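Category: Home Automation > Two-Arm Setups > Open Tickets
Last updated: October, 3:19 pm

Ticket 1571 – tidy-up task stalls at the handoff

Hi again! So I've been trying to get my pair of arms to put away the junk that piles up on a table, which sounds like the easiest chore in the world (my kid could do it half asleep). The Sirnov planner handles picking fine. It's the passing from one gripper to the other where everything falls apart – the right arm brings the small thing over, the left one comes in to meet it, and then I get error 1012 and both of them just sit there. 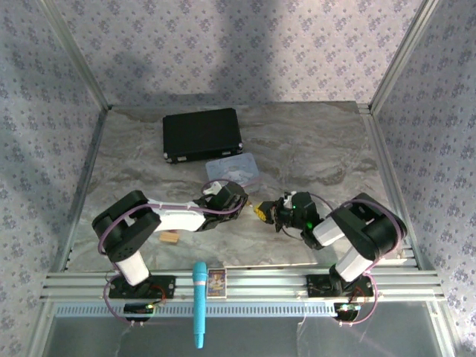

I've already swapped the Deltel controller settings back to default and redone the calibration, and out of 19 tries last night I got 3 clean handoffs. The other 16 were all 1012. Slowing down the left arm didn't change a thing. I also tried a block of wood in place of the little yellow piece, same deal.

My wife asked when these will be doing the dishes and I had to laugh. Flat boxes and tins, maybe someday soon! Small stuff passed hand to hand, no way, at least at my house.

Update, 9 pm: turned off the Rudd force limit and got one more handoff, then it squeezed way too hard and I hit stop. Turned it back on. Is there a setting in between? I can send logs if somebody tells me which folder they want.

Related tickets
Amulside gripper opens too early
Error 1012 after firmware update
Folding towels with two arms – any luck?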